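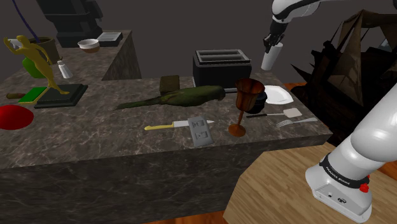 Home | About | Take Part | Jobs | Contact

Call for participants: how people share a kitchen at work

Gustero is looking for adults who use a shared kitchen at their workplace and are willing to keep a diary about it for four weeks. The study is called Ikum. It looks at what people eat and drink during the working day, when they do it, who they do it with, and what gets in the way.

We are a small research office. Most of our past work has been on school meals and hospital cafeterias. Ikum is our first study of ordinary workplaces, and we want to hear from offices, repair shops, clinics, warehouses, libraries and anywhere else with a sink and a kettle that more than one person uses.

Who can take part

You can apply if you are 18 or older, work at least three days a week at the same site, and share a kitchen or break room there with at least four other people. You do not need to cook. People who only make coffee are welcome, and so are people who avoid the kitchen altogether and eat at their desk or in the car. Night and weekend workers are especially welcome – we have very few so far.

You cannot take part if you are paid to prepare food at your workplace, or if someone else in your household is already in the study. Two people from the same workplace may both apply, but we may only take one of you.

What you will do

You will fill in a short diary on each working day for four weeks. It can be done on a phone or on paper. Each entry asks what you ate and drank at work, where you were, how long you had, and whether you spoke with anyone. Most people in the pilot finished an entry in around 5 minutes. 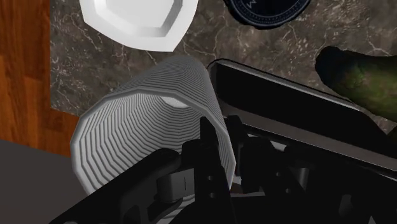 There is also one interview at the end, by phone or video, lasting up to an hour. The interviewer will have read your diary and will ask about particular days. We will ask about unwritten rules too, such as who buys the milk, what happens to food left in the fridge over a weekend, and whether there is a seat people treat as taken.

You may draw a rough floor plan of the kitchen if you like. This part is optional. Please do not send us photographs with coworkers in them, and please do not write down their full names. First names or initials are fine, and we will change them before anyone outside the team reads the diaries.

Your employer does not need to sign anything. We will not contact them, and they will not be told who took part. If you work somewhere with rules about outside studies, please check those before you apply.

Payment

You will be paid $160 in total. Half is sent at the end of the second week and the rest after the interview. You can choose a bank transfer or a check. If you stop early, you keep whatever you have been paid up to that point. Missing a day now and then does not affect payment – just leave it blank and carry on. Please do not fill in days from memory later in the week.

Places and dates

There are 41 places. The first group starts in February and the second group starts once the first has finished. Tell us if you can only do one of them. We try to balance the groups by type of work and by shift, so applying early does not guarantee a place.

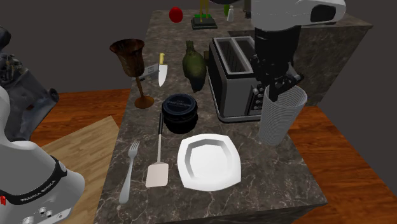 Interviews are held in English or Spanish. The diary is available in English, Spanish and Vietnamese. If you would need an interpreter for the interview, say so on the form and we will arrange one at no cost to you.

How we use what you write

Diaries are stored under a number. The list linking numbers to names is kept separately and is deleted six months after the last interview. You can ask us to remove your diary at any time before that, without giving a reason. Short passages may be quoted in the final report with details changed. Every participant will be sent a copy of the report.

How to apply

Fill in the form on the Take Part page and quote reference 627. It asks for your type of work, your usual hours, how many people share your kitchen, and the best time to call. Someone will phone you for ten minutes to go over the details and answer questions. Calls are made until 7 p.m. on Thursday and until 5 p.m. on other weekdays.

Questions about the study go to Madhu Chaturvedi, study lead. Questions about payment go to Lewis Gourlay in the office. Both can be reached through the Contact page.

Comments (4)

tollbooth_jen
Does a break trailer count? We have a microwave and a fridge but no running water.

Madhu Chaturvedi
Yes, that counts. Please mention it on the form.

R. Pruitt
I change sites every couple of months. Would I be able to apply if I stay put for the four weeks?

Madhu Chaturvedi
Yes, as long as you expect to be at one site for the whole diary period.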